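2019-09-05

朝、机に着いたらアームが止まったままだった。操作盤に昨夜の停止コードが残っていて、非常停止ボタンは押し込まれていた。押したのはジェニヴァルド(Genivaldo Trindade)で、盤の横に「触らないで。朝に話す」と書いた紙が貼ってあった。電源は落ちていない。指は閉じきっていて、間につぶれたスポンジの治具が挟まっていた。

彼が来るまで何も動かさなかった。操作盤の画面と、指の周りと、治具と、床に落ちていた樹脂の破片を写真に撮った。破片は小さく、どこから欠けたものかその時は分からなかった。後で指の付け根のカバーだと分かった。

彼の話はこうだった。夜、学習したモデルをAsisに載せて、把持の試験をしていた。Asisはうちのアームの呼び名で、正式な型番は誰も口にしない。最初の何度かは普通につかんだ。そのうち、治具に届く前に指が閉じはじめ、閉じたまま降りていって台に当たった。一度戻って、やり直した。次は治具をつかんだが、つかんだ後も閉じる指令が止まらず、指のモーターがうなりだした。左手を伸ばして治具を抜こうとして、やめて、右手でボタンを押した。

手を伸ばした、というところで彼は少し黙った。けがはない。指先が柵の内側に入ったかどうかも、自分ではよく覚えていないと言う。監視カメラの録画を見れば分かるので一緒に見た。入っていた。手首の手前まで入って、引いている。ボタンを押したのはその後だった。

録画は保存して、ケリー(Kelly Camargo)に連絡した。今日はBragançaの事務所にいる日なので電話になった。彼女が最初に聞いたのは体のことで、次がライトカーテンのことだった。ライトカーテンは切ってあった。夜の試験の前に、治具を置き直すたびに止まるのが面倒で切った、とジェニヴァルドが自分から言った。キーは盤に挿しっぱなしだった。キーを抜いておく決まりはある。春に私が書いた。書いた本人も守っていない日がある。

電話の後、キーは抜いて鍵箱に入れた。鍵箱の番号はケリーが変えると言っていたが、夕方の時点でまだ変わっていない。

午前中は動かさずに見られるものを見た。停止するまでのログは全部残っていた。関節の電流、手先の位置、指の開度、指の指令値。アームのほうにおかしなところはない。手先は指令どおりに動いている。台に当たったときの関節トルクも跳ねていて、衝突検知は一回目でちゃんと反応している。戻ったのはそのせいだ。二回目に反応しなかったのは、当たったのがアームでなく指だったからで、指のモーターには別の上限が設定してあり、その値が高かった。

値が高い理由は設定ファイルの履歴に残っていた。前の冬、December に、重い治具を落とすというので上げている。コメントは「一時的に」の一行で、署名は私だった。思い出した。戻すつもりだった。

これは今日のうちに元へ戻した。重い治具はもう使っていない。

問題は指令値のほうで、なぜ届く前に閉じようとしたのかがログだけでは分からない。モデルは画像と開度を見て次の開度を出す。画像は正常に来ていた。遅れもない。推論の周期も落ちていない。開度の入力も、アーム側の指を手で動かして比べるかぎり合っていた。入力が合っていて出力がおかしいなら、学習に使ったデータを疑うことになる。

データは手持ちのグリッパーで集めている。アームに付いているのと同じ形の指を、柄の付いた本体に取り付けて、人が持って作業をする。上に付けたカメラの画像と、指の開度を一緒に記録する。今回の学習に使ったのは1,131本で、この夏にProruraの人たちにも手伝ってもらって集めた分が多い。場所もいくつかに分かれている。うちの作業場のほか、Prorura側の部屋でも取った。

全部は見られないので、まず開度の波形だけを一覧にして眺めた。閉じた状態の値が、ある日を境に変わっていた。それまでは閉じきるとほぼゼロに戻るのに、その日から後の記録では、閉じきってもゼロに戻らず、開いているような値のまま止まる。逆に言うと、この記録では物をつかむ瞬間の値が、前の記録ならまだ手を広げて近づいている途中の値と重なる。両方を混ぜて学習させれば、近づいている途中で閉じはじめるモデルになってもおかしくない。つかんだ後に閉じる指令が止まらないのも、前の記録のゼロを目指していたとすれば説明はつく。説明がつくというだけで、まだ確かめていない。

ずれている記録は388本あった。思っていたより多い。

境目の日の作業記録を探した。ノートには「右の指を交換、動作よし」とあった。書いたのはその日の担当で、動作よし、というのは開閉したという意味だと思う。原点を取り直したとは書いていない。取り直す手順は別の紙にあって、その紙は引き出しの中にあった。

担当を責める話ではない、とケリーは電話で二回言った。私もそう思う。交換の手順書に原点の項目がなく、そこを書いたのも私だ。今日は自分の名前をよく見る。

昼は食べずに続けて、途中で気持ちが悪くなったので結局パンを買いに出た。

午後は手持ちのほうを実際に持って、開度を読みながら動かしてみた。ずれの日以降の指がそのまま付いている。閉じきっても表示はゼロにならない。ここまでは朝の推測どおり。ところが、何度か強く握って放すと、ずれの大きさが少し変わる。原点を取り直していないだけなら、ずれはいつも同じでないといけない。

指を外した。外す前に目印の線をペンで引いておいた。付け根の止めねじが緩んでいて、軸に対して指がわずかに回る。手で回るほどではないが、レンチを当てると抵抗がなく動いた。軸の平らな面にねじの先が当たっていた跡があり、その跡が平らな面の端にかかっている。最初から少し外れた位置で締めたのだろう。握るたびに力がかかって、だんだんずれたのだと思う。

つまり不具合は二重になっている。原点を取り直していないことと、ねじが効いていないこと。片方だけなら記録に一定の値を足し引きして救えた。もう片方があるので、一定の値では直らない。388本をどうするかは後で書く。

取り付け直して、ねじ止め剤を塗り、固まるまで置いた。その間に、Proruraの部屋で取った分の画像を順に開いて、指がどの角度で写っているかを見ていった。画像の中の指の位置から開度が逆算できないかと考えたからだ。

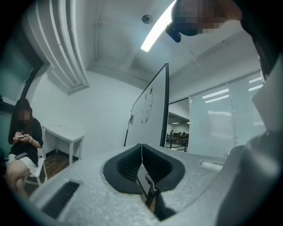 指を交換したあと、開度の原点は毎回取り直すのか。

毎回取り直す。止めねじを締め直しただけのときも、交換と同じ扱いにする。

手順書にはこのとおりに書き足した。ノートにも欄を作った。交換した側、ねじの状態、原点を取った人の名前。動作よし、の欄は消した。

逆算のほうは、半分うまくいきそうで半分だめだった。指先が広く写っている記録なら、輪郭を拾って角度が出せる。指が画面の端に寄っていたり、つかむ物に隠れていたりすると拾えない。大きな物を扱った記録ほど隠れる。そういう記録は捨てるしかないかもしれない。もともと大きな物の記録が足りなくて夏に追加したのに、そこから減るのはつらい。

ジェニヴァルドは、時間方向につないで、見えているところから見えないところを補えばいいと言う。指は急に飛んだりしないので、前後が見えていれば間は埋まる。理屈はそのとおりだが、つかむ瞬間がいちばん隠れる。いちばん正確に知りたいところを補間で作ることになる。私は反対した。彼もすぐには引かなかった。試しに、ずれていない記録で同じことをやって、本当の開度とどれだけ違うか比べてから決めることになった。これは明日彼がやる。データを触るだけなので、アームが止まっていてもできる。

夕方、ケリーと三人でもう一度電話した。決まったことを書いておく。

アームは当面動かさない。再開はケリーが現物を見てからにする。彼女は週明けにこちらへ来る。

一人での夜間の試験はやめる。再開してからも、動かすときは必ず別の人が停止ボタンのそばに立つ。

ライトカーテンを切って動かす必要があるときは、速度を落とした別のモードにする。今はキーひとつで全速のまま切れてしまう。配線を見ないと分からないが、切ったら速度の上限が自動で下がるようにしたい。これは私が調べる。

指のモーターの上限は、設定ファイルで誰でも書き換えられる。書き換えに承認を付けるか、ファイルと別の場所で抑えるか、意見が分かれた。ケリーは後者で、ドライバーの側で固定してほしいと言う。私もそれがいいと思うが、ドライバーの設定ソフトの入ったパソコンが古く、起動するかどうかから始めないといけない。

学習の前に、開度が閉じたときにゼロへ戻っているかを自動で確かめる。戻っていない記録は学習に入れない。これは夜のうちに書いてしまった。短いスクリプトで、なぜ今までなかったのかと思う。記録の始めに必ず一度閉じて開く、という動作も決まりに加える。そうしないと確かめようのない記録が混ざる。過去の記録を見ると、癖でやっている人とやっていない人がいた。

Brindthorpeへの連絡が一番気が重い。あちらには先月渡したモデルがあり、それもずれた記録を一部使って学習させている。調べたら、ずれた分が入っているのはあちらに渡した版のうち新しいほうだけだった。古い版に戻してもらえばよいのだが、新しいほうを急いで使ってほしいと頼んだのはこちらだ。文面は私が書いて、ケリーに見てもらってから送った。書いたのは、指が早く閉じるおそれがあること、つかんだ後の力が下がらないおそれがあること、古い版に戻すまで柵の中に手を入れないこと、指のモーターの上限を確認してほしいこと。原因については推測と書いた。

返事はすぐ来た。あちらではまだ新しい版を実機に載せていなかった。机上で動かしただけだという。ほっとした。そのまま載せないでくださいともう一度書いて送った。

Proruraにも知らせた。ずれのもとはこちらで交換した指だが、部屋と時間を使わせてもらったので、使えない分が出るかもしれないことは言っておいたほうがいい。担当の人からは、取り直すなら早めに日を教えてほしいと返ってきた。部屋の予定が埋まりやすいらしい。捨てる分がまだ決まらないので、日は出せなかった。

カバーの破片はテープで袋に留めて、日付を書いて棚に置いた。割れた側のカバーは予備がある。交換はケリーが見てからにする。つぶれたスポンジの治具も同じ棚に置いた。電源を切る前に指を手で開けて外したのだが、思ったよりずっと固く挟まっていた。あの間に人の指があったらと考えて、しばらく手が止まった。

帰りがけにジェニヴァルドが、報告書に手を入れたことを書くかと聞いた。書く、と答えた。録画の時刻も付ける。彼は、それでいいと言って先に帰った。上限を上げたまま忘れていたことも、同じ報告書に私の名前で書く。

ねじ止め剤はもう固まっていたので、最後に原点を取り直した。閉じてゼロ、開いて最大、もう一度閉じてゼロ。強く握って放すのを繰り返しても変わらない。目印の線もずれていない。ただ、反対側の指のねじも確かめてみると、こちらもわずかに回った。今日はもう遅いので外さずに、柄に「使用禁止」の札を付けて棚に戻した。

左の指がいつから緩いのかは、まだ見ていない。波形を見ても、右のずれに隠れて分からない可能性がある。右を交換する前の記録も調べ直すことになる。

明日やること。左の指を外して軸の跡を見る。配線図を探す。古いパソコンを起動してみる。報告書の下書き。歯医者の予約の変更。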